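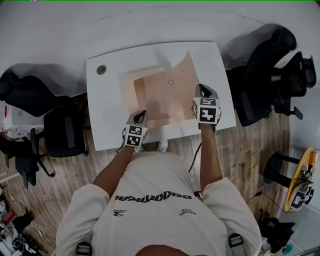

Station 2, overhead view. Operator with both hand-held grippers at the desk, cable on the right side.

Ticket: right gripper pose drops out during two-hand sessions
Site: Nadstead
Station: Skokico desk station 2
Opened: Dec 10, 2021
Priority: normal
Status: closed, follow-up open with Landell

Reported problem
Pose of the right gripper freezes for a moment, then jumps to a new value. Left gripper is stable. Happens mostly when the right hand reaches forward over the right part of the desk. The session software does not stop and logs a marker timeout each time. The operator sees no warning until the session is checked.

Setup
Two hand-held grippers, each with a marker cube. White desk, peach-colored sheets on top as the work surface. Overhead view used for pose. Software and calibration file unchanged from July.

Log

Entry 1. Pulled the last 26 sessions from the station. Timeouts on the right cube in 9 of them. None on the left cube.

Entry 2. Swapped hands. Fault stayed with the right gripper when used on the left. Sheet position and room lighting ruled out as the main cause.

Entry 3. Cleaned all cube faces with a dry cloth. Checked for lifted marker edges. One face on the right cube had a slight bubble near a corner. Reprinted and replaced that face. Timeouts went down but did not stop.

Entry 4. Checked the cube mount. Both screws on the right housing turned by hand. Tightened and marked with paint. Recalibrated the right gripper against the desk reference. Jumps gone in a static test. Still one timeout at full forward reach.

Entry 5. Watched the cable during a forward reach. With the arm extended it pulls against the edge of the desk and rolls the gripper outward, so the cube turns away from the overhead view. Added slack and moved the floor tie closer to the desk. Cable now runs free over the full reach.

Entry 6. Ran a test of 3,000 samples with both grippers moving. No timeouts on either cube. Left calibration unchanged.

Cause
Loose cube mount on the right gripper, made worse by cable tension and one damaged marker face.

Actions for station users
Turn both cubes by hand before the first session. If either one moves, stop and tag the gripper.
Reach to the far right corner of the desk and check that the cable does not go tight.
Do not peel or press the marker faces.
After any marker face is replaced, recalibrate that gripper before use.

Open item
Asked Landell for thread-locking screws for both housings. The request went to Sales by mistake and has been forwarded to parts. Existing screws stay in until the new ones arrive.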